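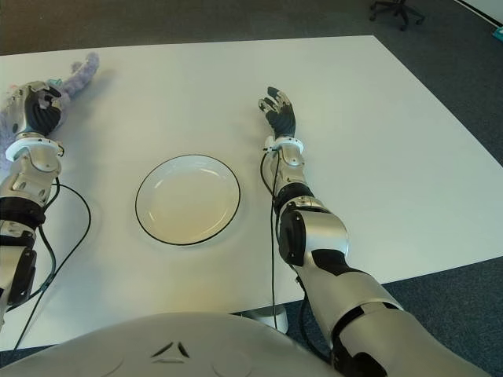

Fig. 1. The white table with the plate and the purple plush toy.

Projects > Design Studies > Year 2 > Student Reports

Print this page | E-mail this page

August – by a second-year student, Jutmont College

What Belongs on a Table? My report on the Lastport common room

When we got the list of project topics I went straight for the one about shared tables (I grew up in a house where the kitchen table was also the desk, the sewing room and the place where mail went to die). My question was pretty simple: what do people leave on a big table that belongs to everyone, and does it matter what the table looks like?

The Lastport building has one large white rectangular table on a dark gray-blue carpet, and I love it. The top is smooth and matte, so it doesn't glare at you like the shiny ones in the Villanueva library. Anything you put on it stands out right away! A round white plate should be the exception, but the one in Fig. 1 has a thin black rim, and that little line does all the work. Without it I think you'd lose the plate completely.

The plush toy is my favorite thing in the whole project. It's lavender and fuzzy with a long tapering limb, and there's a bit of teal on it too. Next to a plain plate on a plain table it looks like it wandered in from another house.

For the survey part I handed out 40 paper forms and got 14 back, which my instructor said was normal and I said was rude. I asked people what they would move first if they wanted to sit down and eat. Most picked the toy. A few said they'd leave it where it was for company – I'm with them. Only one person wrote that they would move the plate, and they didn't say why.

I also looked at cost. My budget limit was 660 dollars for a table of the same general size, and the Claltham catalog had a white one right at that price. The next one up was 1,000 and I couldn't see any difference besides the legs.

Problems: my form had a typo in question two ("plat" for "plate"), so I threw that question out. I also wish I'd asked people how long they usually sit there. I did most of my sketching after 4 p.m., when the light gets yellower, and my color notes from then don't match the morning ones at all.

Next term I want to try the same questions with a dark table and a dark plate. I'd keep the purple toy in, too. The forms and my sketches are in the blue binder by the studio door if anyone wants to look through them.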